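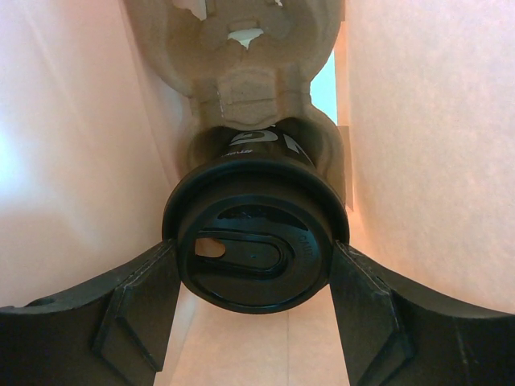

I have been doing the coffee run for our end of the building since August, and I have opinions now. Strong ones, mostly about bags! When I started I thought the job was remembering who has oat milk and who will sulk if you get them a flat white instead of a latte. The order is the easy bit (I write it on my hand). What matters is the trip back, and whether anything is left in the cups when you get up the stairs. My way of doing it these days is a moulded carrier, the brown eggboxy sort, set down inside a paper bag, with the cup stood in the carrier and a proper lid on it, one of those black ones with the little sip hole at one side and a channel running across from it. I won't go back to carrying them loose.

Newsletter sign-up: get Stodton Notes in your inbox. You can unsubscribe whenever you like.

Stodton Notes > Out and About > The Coffee Run

August, by Freya Staniforth

Anyway, several of you stopped me by the post trays to ask how I do it, so I promised Dagný I'd write it down for this month's issue.

First, the walk. From the Pitero counter to our front door is 545 steps if you go behind the library and a good few more if you go by the main road, and I always go behind the library. It's bumpier but there are no crossings, and it's stopping dead at a kerb that sends coffee up through the hole. Leif Ragnarsson swears by the main road. Leif Ragnarsson also has a tea towel on his car seat that has never been the same colour since.

Second, press the lids yourself. I know they've been pressed on at the counter, but I go round the rim with my thumb anyway, all the way, and I do it before the cup goes in the bag, as you can't get your hand down the sides properly afterwards. I also turn each one so the sip hole isn't sitting over the seam of the cup. Tove Kvaran told me that one and I thought she was having me on, but I've had far fewer dribbles.

Third, hold the bag from underneath. If it has handles, ignore them. I had a pair of handles come away in my hand outside Figueroa with four lattes inside (one of them was the boss's) and the carrier landed flat and every single one survived. That was the day I was won over to carriers, I think. If you're only buying one or two drinks they won't always offer you one, so ask. An empty slot is handy for sugars and for the cinnamon bun you weren't going to buy.

And when you're taking the cups out again, do it slowly, please. Lift straight up, hold the cup by its side and leave the lid alone. I've seen people grab the lid like a door knob and come away with just that — there's a mark on the carpet by the photocopier if you'd like to see how it went.

I keep the carriers, by the way. They stack nicely and I get 2 or 3 more trips out of each if they've stayed dry. Spares are in the bottom drawer under the kettle, so help yourselves, but do put them back. The soggy ones go home with me for the compost.

Orders to me by 15 minutes to eleven, please, with the right money if you have it. And whoever has been putting "surprise me" on the list, you're getting a decaf.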